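Draton open day: the Mimlow arm plays the guessing game
Posted January 6, 2021

I've wanted a proper look at the Mimlow since Yiğit Kahraman wouldn't shut up about it back in June, so when Draton opened the workshop up for an arvo I drove the 40 minutes over. No regrets! The arm's job for the day was the flip-tile guessing game (the one with all the funny faces), and I grabbed a stool right up the front.

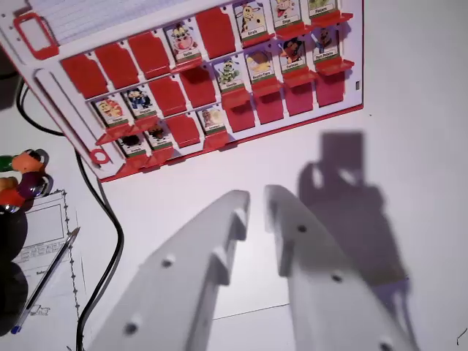
Gripper's-eye view of the board, French name cards and all. Hello, Vache.

What I like is how plain the fingers are. Two chunky plastic plates with screw holes in them, no fancy skin, and you could easily picture swapping a pair over at the kitchen table. Shabnam Hashmi was running the demo and happily took questions the whole way through, even my silly ones about the giraffe.

My gripe is the width. Those tips look awfully broad beside such little flaps, and I'd love a slimmer set as an option. The Laryea I tried last year had narrower ones (though it cost me a fortune in spares, so swings and roundabouts). 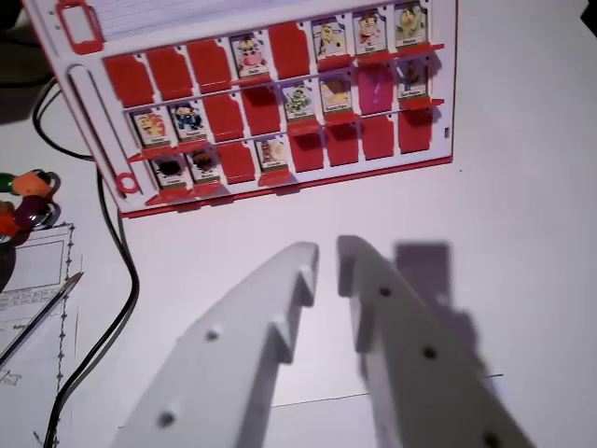
Twelve characters still in the running, fingertips pointed at the board.

Would I buy one? For a school or a makerspace, yes, in a heartbeat. For my garage I'd want a longer go first, and a cheaper stand. I'm giving it four stars, and I've put my name down for the next session.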